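Skesgate Wedding Replies – data card

Version 7. Plain text and one spreadsheet. Maintained by one tired person who used to plan weddings and now only reads about them.

What this is

Skesgate is a small collection of answers to wedding invitations, with the names taken out. Couples who ran their guest lists through the Wavari reply form could tick a box at the end and donate the lot. 37 couples ticked it. Their guests were asked too, and the ones who said no are gone from every file, including the uncle who said no in capital letters.

I started it to find out why people don't answer a yes-or-no question with a yes or a no. I still don't know, but I have a spreadsheet.

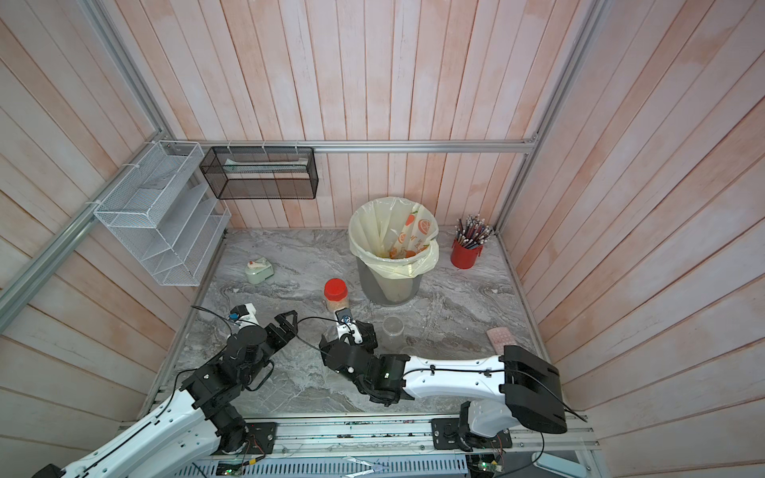
Mesh organizer and basket hung at the back of the booth.

What is in each row

reply_id – a number that means nothing
wave – save-the-date, invitation, or reminder
answer – yes, no, maybe, or essay
plus_one – asked for, offered, or simply announced
meal – whatever they typed, spelling untouched
days_before – days left until the wedding when the reply came in
note – the free text box, cleaned of names and places

"Essay" is a real category. It covers any reply where the guest wrote 100 words or more and I could not tell at the end whether to order them a chair. Most essays mention a dog.

How it was cleaned

Names, streets, phone numbers and the names of venues were replaced with tags. I did the first pass with a script called Sjöberg and the second pass by eye, which took all of July. Jokes were left alone. So were insults, as long as they were aimed at the buffet. Anything about somebody's health, money or divorce came out, and so did one very long note that was all three.
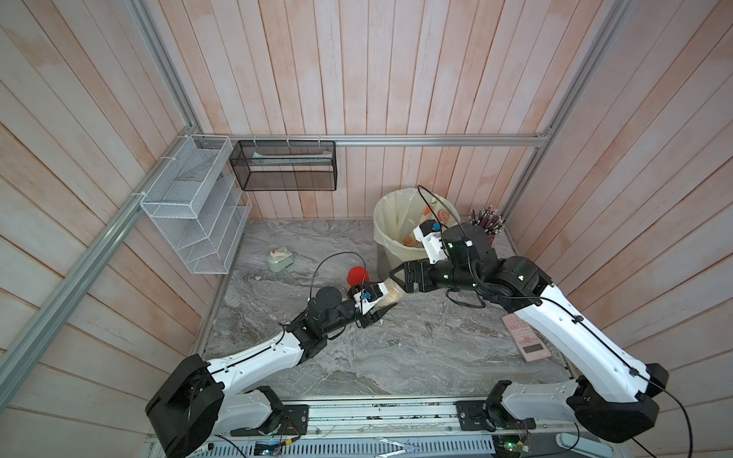
Marble-patterned work surface, plank walls on three sides.

Known problems

The meal column is a mess. "Chicken" appears in 21 spellings. I merged them once, regretted it, and put them back, so you can do your own merging and have your own regrets.

Late replies are undercounted. Plenty of guests answer by telling the bride's mother in a parking lot, and she does not use the form.

Every couple here was organized enough to set up an online reply form. Do not use this to say anything about couples in general, and please don't use it to guess whose marriage will last. Two people have asked me about that already. There is no column for it.

The Climero split, kept from version 4, holds out whole weddings so that replies from one guest list never land on both sides. Use it. Splitting by row gives lovely scores, mostly by learning that one family says "wouldn't miss it" every single time.

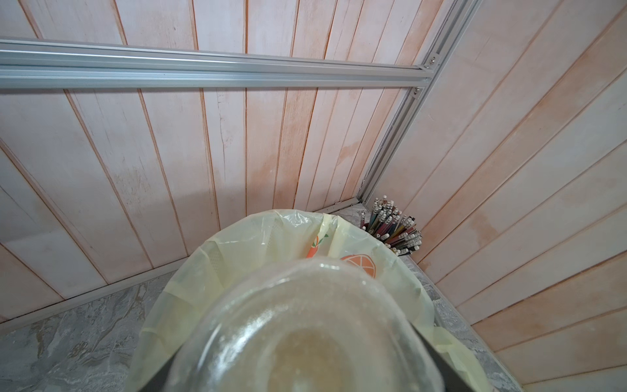 Can I use the notes to write sample wording for a reply card?
You may, with a credit to Skesgate, but rewrite them first. The guests agreed to be counted, and having their line about the open bar printed on a stranger's stationery is a bit more than that.

Terms

Free for study, teaching and idle curiosity. Ask before selling anything built on it. If a guest changes their mind, the row goes in the next version, and I'd ask you to drop it from your copy as well – the removed list sits next to the main file.

Related
Seating chart notes, version 2
Thank-you cards: how late is too late
Wavari export format, short guide
Save-the-date wording, raw text
Change log for Skesgate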